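4.2 Data collection in the homes of the students

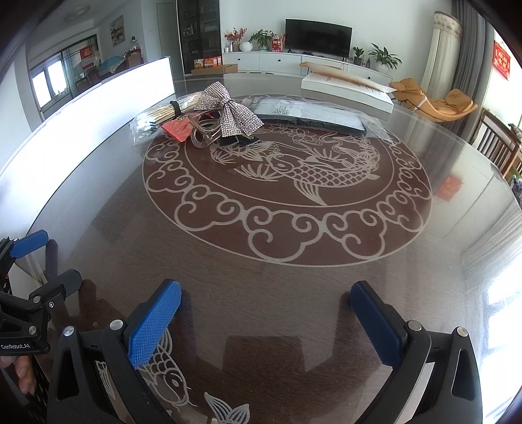
Figure 3. View from the hand-held gripper before a grasp at a glass-topped dining table. The small objects stand on the far side of the table.

The second part of the course took place outside the laboratory. Each student group received one hand-held gripper and was asked to record short demonstrations of tidying and sorting on a table in a real home. The course had 43 students, divided into 8 groups. Every group worked with the same written protocol, which we call the Droswood protocol after the building where the first version was tested. The protocol fixes the start position of the hand, the order of the tasks and the way to name the files, but it leaves the choice of the table and of the objects to the group. We wanted the students to meet the difficulties of a normal living room by themselves and to report them.

Figure 3 shows a typical starting situation. The two fingers with the blue grip pads are open, and the objects to be handled are placed together beyond them: a bundle of thin sticks in a clear plastic bag, a rhinestone bow, a metallic hair claw clip and a flat black package in translucent wrapping, among others. For a person, such a group of objects is simple. For a policy trained from images it is much less so, and the students discussed the reasons at length in their reports. The plastic bag and the wrapping have no stable appearance. The bow has many small crystals, and the bright spots on them can change from one image to the next. The clip has a curved and shiny surface, and its outline is difficult to separate from the things next to it.

The table itself was also a subject of discussion. In the planning stage several groups assumed that the background would be plain, as it is on the gray bench in our laboratory. The glass top in Figure 3 has a large etched design with a carp, clouds and flowers, and a second fish lies partly under the gripper. When the Nogueira group applied the simple segmentation program from the first practical exercise, the etched lines were often marked as object borders. The reflections gave a second problem. The glass reflects things that are not on the table, and light from the windows falls on the right edge. The group proposed to close the curtains during recording. After a discussion in class we decided against this rule – a household robot cannot ask for closed curtains – and the reflections stayed in the data.

In total the groups recorded 229 demonstrations. Each one was checked by two students from a different group, who did not know who had made the recording. A demonstration was rejected if the hand left the start position too early, if the object was never inside the view, or if the file had no task name. By these rules 15 demonstrations were rejected, and most of them came from the first two sessions in April. The students were not graded on the number of accepted recordings. They were graded on the quality of their written log, in which they had to explain each failed attempt in one or two sentences.

The logs were more useful for the course than we expected. Sebastião Cordeiro, who taught the practical exercises, read them every evening and opened the next lesson with two or three of the entries. In this way a problem found by one group was known to all the others the next morning. One example is the position of the fingers at the start. Many students held the gripper very low, so that the fingers covered a large part of the table in the image. The log of the Jisau group described this clearly and suggested raising the wrist before the approach. We added the suggestion to the protocol for the remaining sessions.

There are limits to this part of the study. The homes were chosen by the students and do not represent all households. The groups also had different amounts of space and time, and we did not try to correct for this. Finally, the objects were used as they were found, without measuring their weight or size. For this reason we do not compare the groups with each other in Section 5, and we report only the results of the Claltau baseline trained on the complete set of accepted demonstrations.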